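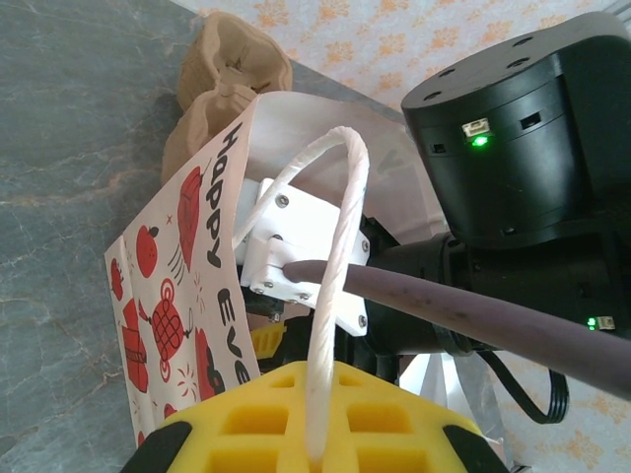

Ashraf Salem says he stayed in the room for two hours and still couldn't find the edge of it. He was one of our first testers, and I've been quoting him to everyone ever since, so he may as well go at the top of this press release too.

The room is called Minder, and it opens to all visitors this August on our island, Plosow. It's a sound piece for virtual worlds, and I've been building it on and off since last winter. You walk in, your avatar starts to hum (very softly, so turn your speakers up!), and the pitch depends on where you're standing. Walk toward somebody and your two hums slide closer together until they match. Walk away and they drift apart again, but a little of the shared note stays with each of you until you log off.

The space holds 2,221 small sound emitters hung in a big open spiral. I placed the first 100 by hand, which took me a whole weekend and a lot of tea, and then I gave up and wrote a script for the rest. You can still tell which ones are mine, they wobble. I left them that way.

Alva is the quiet part, a platform up at 3,595 meters where the hums get recorded and played back very slowly. You reach it by sitting on any of the gray cushions near the entrance and waiting. There's no teleport sign. Some testers waited less than a minute and some sat there chatting for half an hour and forgot they were supposed to be going anywhere, and I'm happy with both.

During testing we had 51 avatars in the spiral at the same time and the region slowed to a crawl, but the sound held up, and it was the loudest chord I've ever heard come out of a laptop. We've set the limit lower than that for the opening so people can move their feet.

Minder was made with support from Nernenen, who lent us the land and let me keep it far longer than we'd agreed. Thank you, all of you, for your patience with the noise.

Opening night starts at 8 p.m. in-world time with a slow group walk from the entrance to the center and back. Headphones are best. Please take off anything that plays its own sounds (footsteps, jewelry, talking pets), and keep voice chat muted inside the spiral. Entry is free and you don't need to join a group.

Writers and bloggers who'd like a private walk-through before the opening can send me a note in-world or leave a message in the mailbox at the Plosow landing point. I check it every evening.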